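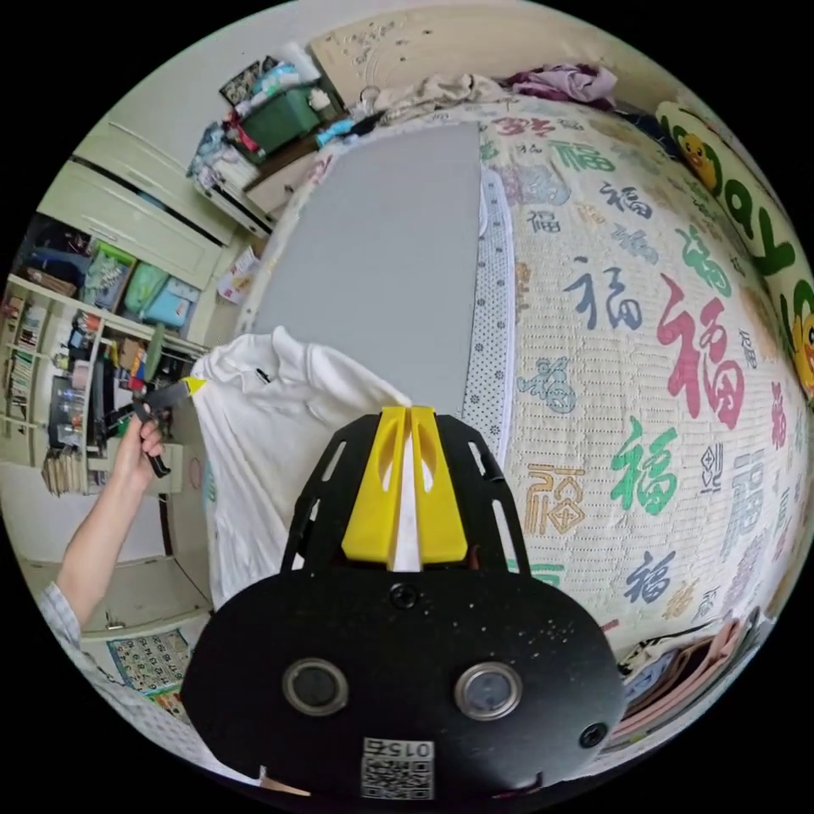
Help desk » Household robotics » Teaching by demonstration » Clothes and laundry

How many folding demos before I start training?

Posted 6 Aug 2026

Hi all, I've been teaching a folding policy with a pair of hand-held grippers (the squeeze-the-lever sort, camera on each one) and I've got 79 demos of shirts so far, all done on the bed with the grey board as my folding spot. The Flilby starter guide says to aim for 1,000 and my wrists are already complaining! I trained on what I had last night, and in replay the left side picks up a collar nicely, then the right one closes a good inch too early and gets nothing. Do I just need loads more, or am I doing something daft?

2 answers

Answer 1 (accepted)

Don't do another 900 yet. Closing early was my problem too, and with me it was timing between the two sides. I was squeezing the lever while my hand was still moving, so the policy learnt to do the same, only worse. Try stopping dead for a moment before each grab, then close, then lift. It feels silly and slow but it made a huge difference for me. I binned 57 of my old demos and re-recorded them that way, and got further with 100 careful ones than I ever had with the big messy pile.

Also check your clocks. If left and right are out of step you'll be chasing this for weeks (I lost most of May to it). The Sarnus sync tool is fine for that.

Oh, and mix up the stuff. Mine went to pieces on anything that wasn't a pale T-shirt, so now I do towels, dark things, whatever is in the wash.
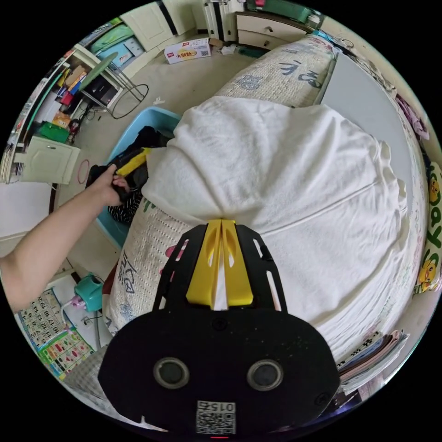 White towel on the bed, dark clothes in the blue basin

Answer 2

just get more data, worked for me. what size are your finger pads?

Related questions
Gurkusbridge drops the left gripper after an update
Aguirre mount: which screws?
Can I mix left-handed and right-handed demos?
Socks. Has anyone managed socks?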